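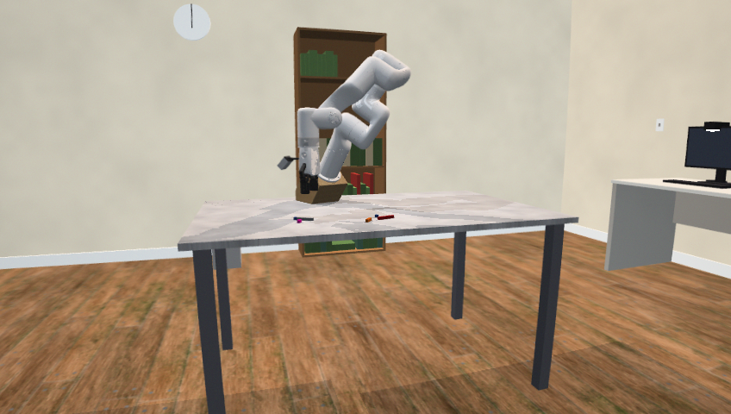 On the list in April somebody wrote:

> I read the whole thread and I still do not see the point. My son can clear a table in the time it takes these machines to wake up. We were told about kitchen robots when I was a student, and I am now close to retirement. Please tell me one chore, at home or in a workshop, which I can give to a machine today and then leave the room. I don't mean a dishwasher. I mean a chore with hands.
>
> Also, everything I see is a simulation. In a simulation I can also cook.

Dear all,

I am sorry that my reply comes so slowly. I wanted to have some numbers of our own before I write, and at Hollenstein we got time on the computers only at night.

To the question of one chore: I cannot name one for the home. For the shop floor I can name one half. At our place we sort small leftover parts at the end of the shift. The parts lie on a bench, all mixed, and a person puts each one in the right tray. It is boring work and people do it badly when they are tired. We wanted to know if an arm can do it, and we began with small simple shapes on a table in the Plorkham simulator.
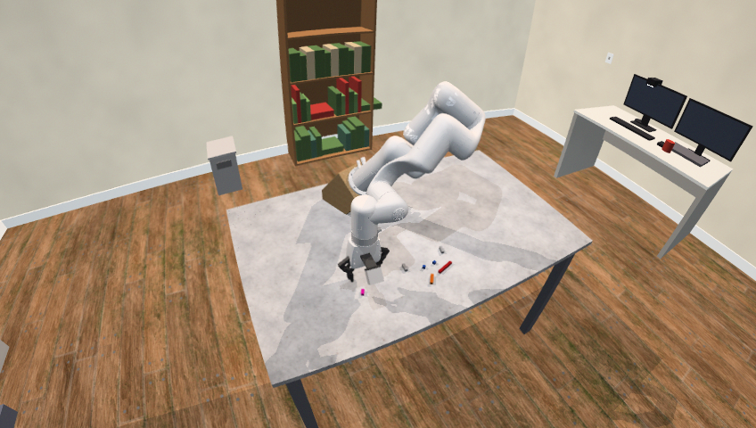
*Source: Plorkham render, Hollenstein shop automation group. Free to use on this list.*

We made 298 runs. In each run the arm must pick up every small piece from the tabletop and put it in a tray, which we add for the second part of the run. I count a run as good only if no piece falls and no piece is left. With this strict rule, 95 runs were good. If I allow one piece to be left behind, the result looks much nicer, but then a person must come and check the table, and the person is what we wanted to save.

The failures were not where I expected them. Long pieces are fine when they lie alone. When a short piece lies close to a long one, the fingers come down and push the neighbor away, and after that the arm goes to the place where the neighbor was before. It closes on air and travels to the tray with great confidence. A child would look again. Our program looks again only if we tell it to, and each look costs time.

About time: a slow arm is not a problem for me. It can work after we go home. A run with six pieces that takes as long as my coffee break is acceptable, if I find the table clean in the morning. What I cannot accept is one piece on the floor, under a machine, every second evening.

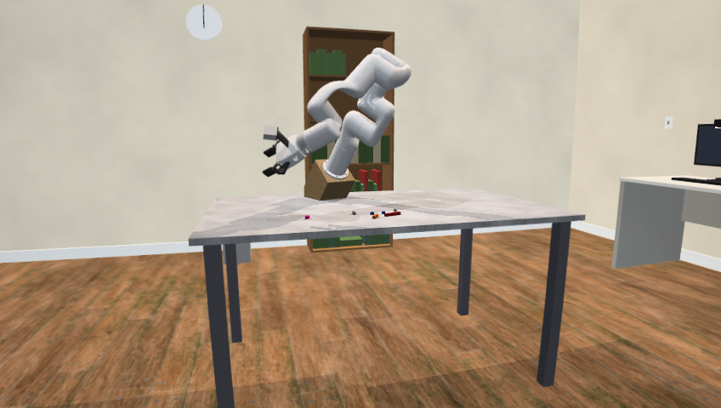
Arm raised with the gripper open, small pieces on the table below.

I agree with the remark on simulation, but only partly. It is true that our marble table has no oil on it and no metal chips – and real benches have both. The light also stays polite. But when a method fails in such a clean place, I do not need to buy hardware to learn that it will fail on the bench. In this way the simulator has already saved us one order. We had an offer for a Ruver arm on my desk and I put it back in the drawer until the autumn.

For the home I am less hopeful than most people here. A shop has the same bench every day. In my kitchen the table has newspapers, bread, keys, and a school bag which should not be there. Folding, wiping and putting away are three different jobs to a machine, and we do them without noticing where one stops.

The people from Genomex wrote on this list last year that they have pipette boxes loaded by an arm, with nobody in the room. I would be glad to hear if it still runs, and how often somebody has to go in. I would also like to know if they look again after each pick or only at the end.

I can send the run table to whoever asks. It is a plain text file, and the column names are partly in German, for which I am sorry. Please write to me directly and not to the list – attachments are removed here above 2 MB.

With kind regards from the Hollenstein shop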